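Pale Wood Cutting Board and Steel Cone Cup: Counter Set
Hetitz Kitchen Goods, Brostport

I sell these two together now. For a long time they were separate listings, and people kept writing to ask whether the cup came with the board, so fine, it comes with the board! You can still get either one alone if you send me a note with your order.

Let me start with the board, as that's the one I use every single day (toast, onions, the end of a salami, whatever's going). It's a pale blond wood with a nice straight grain, and it's thick. I like a board with some heft to it. The far edge is straight so it lines up with the back of your counter, and the right side has a little notch curving in below the corner. I get my fingers in there when I pick it up, and I've gotten so used to it that plain square boards annoy me.

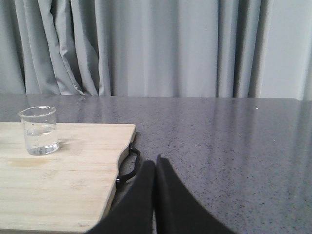

Page last changed: Wednesday, March 20, 2024

It looks great on a dark counter, by the way. I have the gray speckled kind at home and the light wood just pops against it. If your counters are pale too, it'll blend in more, which some of you might prefer.

Care is easy. Wash it by hand, dry it, stand it on its side overnight. Please don't put it in the dishwasher, I've had boards come back to me split down the middle and there's nothing I can do for them at that point. I rub mine with the Lerkovura board oil every couple of months, and always in December before the family shows up. A 300 ml bottle lasts me ages.

Now the cup. It's brushed stainless steel, shaped like a cone, wide open at the top and going down to a narrow stem with a small brass-colored ring around it. The ring is my favorite part and I won't pretend it does much for the cooking. There are two thin lines engraved around the inside, one up near the rim and a fainter one lower down.
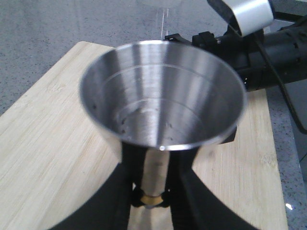 I go by the upper line for salad dressing and the lower one when it's only me eating. I don't give amounts for them on this page, so if you're baking and need to be exact, check them against your own measuring spoons first. Rinse the cup soon after using it and dry the inside with a soft cloth, or you'll get spots.

Price for the set is $60. Shipping is $7 anywhere in the country, and pickup is free from the shop on Ibarra Street (ring the bell, I'm usually in the back). Item number for the set is 1,031, and it helps me a lot if you put that in your message.

Returns are fine as long as the board hasn't been cut on or oiled.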